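Four rounds at Guimarães, and a note on the rating arithmetic

The December event at the Guimarães club is over and the new list is up. I am at 1562. Two readers asked how I could go unbeaten and gain so little, so the calculation is set out below, followed by the one game worth keeping.

The event was 4 rounds, one game per evening, played on the club's Wuvon clocks. I had two wins and two draws, for three points. My opponents were rated, on average, 70 points below me. On the usual logistic curve a gap of that size gives the stronger player an expected score of 0.6 per game. Multiply by the number of rounds and the expectation is 2.4. I scored three, so the surplus is 0.6 of a point. With a K factor of twenty, that is a gain of twelve rating points.

Strictly, the expectation should be worked out game by game and then added up. The curve is close to a straight line near the middle, so using the average does little harm when the opponents are bunched together, as they were. It does more harm when one of them is very weak or very strong. The club uses a program called Numer for the list, and Numer does it game by game. I checked its figure against mine and the difference disappears in rounding.

A draw against a player rated 70 points lower costs two points at this K. A win against the same player earns eight. Two of each gives the same twelve. This is the quickest way to check the sum by hand, and I suggest it to anyone who thinks the program has robbed them.

The game worth keeping was the last one, against Dalva Aguiar from the Umon team. I had Black in an Exchange Slav, and we traded down to rook and bishop against rook with no pawns left. I had the rook alone.

The theory is well known. Most positions are drawn, the Philidor position is lost, and the defender has two reliable methods. The second-rank defense keeps king and rook side by side on the second rank from the edge, with stalemate tricks when the attacking king gets too close. The Cochrane defense pins the bishop to its king with the rook, and works best when the kings are in the middle of the board.

I used Cochrane because it was the one I had practiced. The idea is to keep the pin until the attacking king steps to one side, and then go to the other side with your own. Aguiar handled it well and made me find several only moves. My king was driven to the edge once and got back out. After 50 moves by each side without a capture or a pawn move I claimed the draw, and the arbiter checked the score sheets and agreed.

Some practical points for the defender. Write down the move number of the last capture as soon as it happens. Keep writing legibly, even when the increment is all you have left, as the claim rests on the sheet. Write the drawing move down, tell the arbiter, and only then expect the clock to be stopped for you.

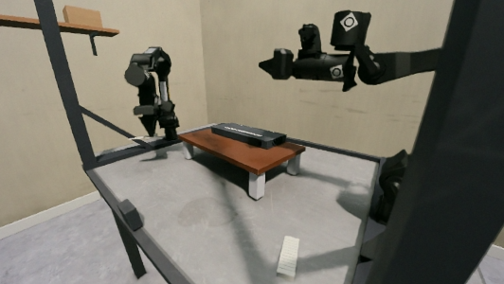
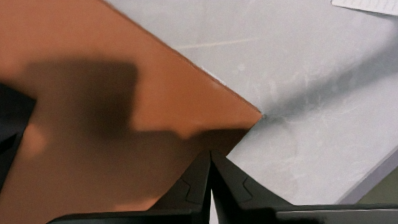
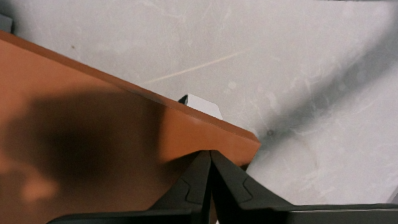 This page was last changed in December.

Addition: a reader points out that the tablebase also gives the second-rank defense as holding from the position where I started checking. He is correct. I had the rook one file away from where I remembered it, and the diagram in my notebook has been fixed. The rating figures are unaffected.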